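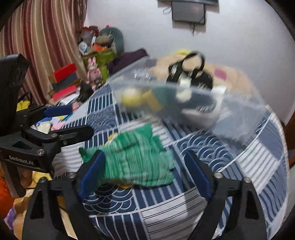

2 February 2019

Cold again and grey until dinner time. I had meant to go to Grellholm for the market but the road was bad at the top and I turned back at the second gate. So it was a day indoors, and I spent it on the winter things, which have been in a heap by the back door since before Christmas.

Started with the gloves and the knitted stuff. Tipped the lot out and went through it. Anything with a hole bigger than a thumbnail went in one pile, anything that only wanted a wash went in another. The green ones I kept out. They have done three winters of logs and I would sooner mend them than buy new. Prustine had a pair in the window in the week, thick ones, but they wanted too much for them and the cuffs were short. A short cuff is no use to me when I am reaching into the wood store.

The navy and white patchwork cloth is back on the round table. I put it away in the autumn when the candle wax got on the other one, then forgot which drawer. Found it under the spare pillowcases. It had fold lines in it and I ran the iron over it twice, which took out most of them. I like the wavy patches better than the striped ones. The kitchen looks less bare with it on. It hangs a bit lower on the window side and I have given up trying to get it level.

Mending took longer than I thought. I had the right needle but no wool near the right green, so I used an oddment of grey for the worst of the socks and left the better things until I can get to a shop. Koppel used to sell small cards of darning wool by the till. They may still. Must remember to take a bit of the green with me this time, as I came home with the wrong shade twice last year and both cards are still in the tin.

Sorted the tin while I was at it. Buttons at one end, hooks and press studs at the other, pins in the old mustard jar. Threw out a zip that had no teeth on one side. Found the thimble I have been missing, and a ticket for the shoe mender's dated from the summer before last, so I suppose those shoes are gone.

Soup for dinner, the last of the leeks with two potatoes and the end of the bacon. It wanted salt. Had it standing up at the worktop to keep the table clear, then a slice of bread and jam sitting down in the other room.

In the afternoon I washed the hats and scarves by hand in the sink. The water came out a nasty brown from the first lot and I changed it three times. I don't use powder on wool any more, only a drop of the Grosex liquid, and I don't wring it. Rolled everything in a towel and knelt on it. Then it all went over the airer in front of the stove, with newspaper under for the drips. The red scarf has bled a little on to the white hat. It was a poor hat.

Cleared the shelf by the door for the gloves to go back on. There was a bag of bulbs at the back of it, gone soft, and the bill for the oil, which came to 43 pounds more than I had written in the book. I have put it right now. Swept out the corner, wiped the shelf down and lined it with the brown paper from the last parcel. Gloves on the left, hats in the basket, scarves on the hooks where they can dry if they come in wet. If it stays like that until March I shall be pleased.

The things too far gone I have cut up for rags. One jumper made nearly a whole bag by itself. I kept the ribbing off the bottom, as it does well for tying up the roses.

Almost 100 logs left in the store by my reckoning, and that is being careful with the small ones. It should see the month out if the wind stays where it is. I will ring about another load on Monday anyway. They were slow last time and what they brought was damp in the middle.

Snow came on at four, not much, and it had stopped by the time I drew the curtains. Fed the birds late. The tap in the yard is wrapped but I left the kitchen one dripping to be safe.

Wrote two letters and finished neither. Bed early with the bottle. The airer still wants turning in the morning, and I must look out the big needle for the cuffs.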